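We use cookies to keep this site running. By continuing to browse you accept our cookie policy. OK

Print | E-mail this story

A Table Worth Clearing Off

By Yaneth Huaranga

I bought my kitchen table for 90 dollars from a man in Hastport who was moving in with his daughter, and for the first year I owned it I don't think I saw the top once. Mail lived there. So did the sewing machine, a bag of onions, and every library book I was late returning (sorry, Flores Street branch!).

Then one evening in May I spilled a full mug of coffee across the whole mess and had to clear everything off in a hurry. And there it was, all this pale wood, and I stood there with a dish towel thinking, well, hello.

I called Arnulfo Agudelo, who has a refinishing shop out past the ferry landing, and asked what I should be putting on it. He laughed at me. "Soap, and not much of it," he said. He wipes his own table with a damp cotton cloth, goes with the grain, and dries it right away. No spray polish, ever. He says he spends half his working life scraping that stuff off other people's furniture!

He also told me to look at it in the evening, when the light comes in low, and I've gotten a little obsessed. There's one spot where the lines lean in on each other and make a shallow V, like a bird a kid would draw, and then they straighten out and go on their way. Farther down there's a big lazy curve that doesn't match anything near it. My sister thinks it looks like a riverbank. I say it's an elbow, and we've been arguing over it for weeks.

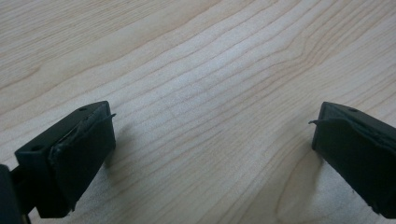
Pale and creamy, with the shallow V in the grain.

Arnulfo says a veneer like that could last me another 42 years if I use a trivet, and I've bought 2, both ugly. The mail has moved to a basket by the door. The onions are still looking for a home, and the sewing machine comes back out whenever I have hems to do, but it goes away again before supper.

Contact us | Copyright Skastance Magazine. All rights reserved. | Back to top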